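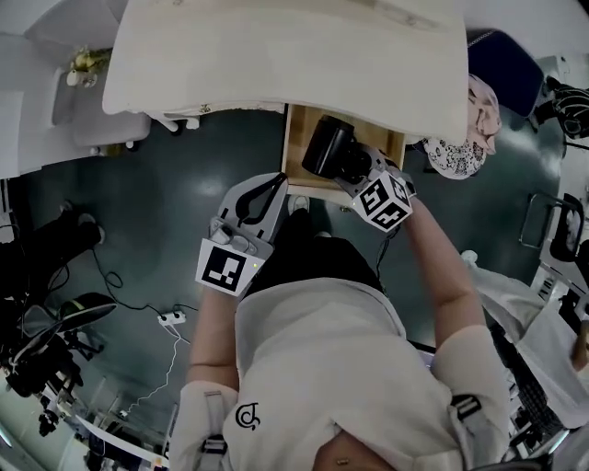

Search the archive
Search
Advanced search

Subject: Re: [desk-fit] Drawer under curved-front table, loads and runners

Tegan Hapeta wrote:
> The table with the curved front edge needs a drawer that takes mugs
> upright. What internal height do people allow? Also, the open drawer
> comes out over your feet when you stand at it. Is there a stop that
> limits travel to 250 mm?

Tegan,

Allow 15 mm over the tallest mug, measured with the drawer loaded. Plywood bottoms sag a little under crockery, so the clearance at the back is not the clearance at the front.

For travel, the Killard runners have a screw stop in the left rail. Set it before the box goes in. Ultix runners have none; fit a block behind the drawer back.

On a curved front, take the depth at the shallowest point of the curve. I took it at the middle on my first one and the box fouled the back rail by 9 mm.

Keep cloths out of the drawer if it also holds cups. They ride up and catch on the underside of the top. Hanging them over the table edge beside the drawer is fine, provided they clear the runner.

Hernán asked in November about felt lining. I use 2 mm, glued at the corners only, so it can be lifted for cleaning.

Valtteri Heiskanen
Bikham

Recent threads
Runner screws too long for 12 mm sides
Re: Re: Wax or no wax (Ronaldo Sison)
Cable tidy under fixed tops
Nnaji hinges, spare parts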